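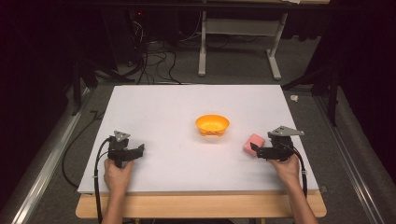 Kleinkläranlage (SBR): Ammonium im Ablauf seit dem Winter zu hoch

Bogumił Sadowski
Forum Abwasser und Kleinkläranlagen, 9 Beiträge

Wir betreiben eine SBR-Anlage von Pirkar, ausgelegt auf acht Einwohnerwerte, angeschlossen sind derzeit fünf Personen. Zwei Kammern, Vorklärung und Belebung, Membranverdichter im Außenschrank, Steuerung vom selben Hersteller. Die Anlage läuft im vierten Jahr, Ablaufklasse N.

Bei der Wartung im April lag NH4-N im Ablauf bei 28 mg/l. CSB war mit 63 mg/l unauffällig. Abwassertemperatur in der Belebung laut Protokoll 9 °C. Der Wartungsmonteur hat die Belüftungszeit verlängert und im Protokoll „Nachkontrolle empfohlen“ angekreuzt, mehr nicht. Schlammvolumen nach 30 Minuten: 180 ml/l.

Was ich bisher geprüft habe:
Verdichter läuft, Luftfilter gereinigt, Membranen laut Betriebsstundenzähler noch nicht fällig.
Blasenbild beim Belüften ungleichmäßig, auf einer Seite deutlich schwächer.
Keine Störmeldung im Speicher der Steuerung.
Im Haushalt wurde nichts umgestellt, Enthärtungsanlage gibt es nicht.

Muss der Belüfter raus, oder ist das bei der Temperatur zu erwarten? Ich möchte die Kammer ungern leerpumpen lassen, wenn sich das im Sommer von selbst erledigt.

Eugeniusz Kalinowski

Zwei Ursachen, die sich überlagern. Unter 12 °C lässt die Nitrifikation stark nach, deshalb gilt der Überwachungswert für Ammonium bei Klasse N auch erst ab dieser Abwassertemperatur. Der Wert aus dem April ist für sich genommen also noch keine Überschreitung. Schau in den Bescheid, manche Wasserbehörden formulieren abweichend.

Das einseitige Blasenbild hat mit der Temperatur nichts zu tun. Entweder ist der Membranbelüfter teilweise zugesetzt, oder er ist gerissen und die Luft nimmt den Weg des geringsten Widerstands. Unterscheiden lässt sich das am Gegendruck. Manometer zwischen Verdichter und Verteiler setzen, bei vollem Reaktor messen und mit der Wassertiefe über dem Belüfter vergleichen. Ein Meter Wassersäule entspricht knapp 0,1 bar, dazu kommt der Druckverlust der Membran aus dem Datenblatt. Liegt der Messwert deutlich darüber, ist der Belüfter verblockt. Liegt er darunter und es kommen grobe Blasen hoch, ist die Membran oder der Anschluss undicht.

Zusätzlich Sauerstoff messen, am Ende der Belüftungsphase, nicht zu Beginn. 2 mg/l sollten erreicht werden. Wenn der Wert stimmt und es trotzdem nicht nitrifiziert, die Säurekapazität bestimmen lassen. Pro mg oxidiertem NH4-N werden rund 0,14 mmol/l verbraucht, im Ablauf sollten 1,5 mmol/l übrig bleiben. Bei weichem Wasser oder Regenwassernutzung für die Toiletten ist das eine häufige Ursache.

Zum Schlammvolumen: 180 ml/l ist für die Jahreszeit wenig. Ich würde vorerst keinen Überschussschlamm abziehen und prüfen, ob der Überschussschlammheber in der Steuerung zu lange getaktet ist. Nitrifikanten wachsen langsam und werden bei zu kurzem Schlammalter ausgetragen.

Leerpumpen ist meist nicht nötig. Bei vielen Anlagen hängt der Belüfter an einem Schlauch und lässt sich samt Gewicht herausziehen. Arbeiten nur von oben, nicht in die Kammer einsteigen, Schwefelwasserstoff und Sauerstoffmangel sind dort ein reales Risiko.

Edmund Stępień

Hatte ich auch. Ich habe Bakterien aus dem Baumarkt reingekippt, danach war der Wert besser. War allerdings schon Juni.

Czesław Kaczmarczyk

Starterbakterien bringen bei einer eingefahrenen Anlage nichts, im Juni wäre der Wert auch ohne gesunken. Wenn angeimpft werden soll, dann mit Belebtschlamm aus einer gut nitrifizierenden Anlage, Lieferung über den Entsorger.

Ergänzung zu oben: Vor dem Ziehen des Belüfters den Luftverteiler öffnen. Bei mir war ein Magnetventil nur halb offen, die Steuerung hat das nicht gemeldet. Das Blasenbild war danach wieder gleichmäßig. Nachmessung erst nach drei bis vier Wochen, vorher sagt der Ammoniumwert wenig aus. Die verlängerte Belüftungszeit bis dahin so lassen und ins Betriebsbuch eintragen.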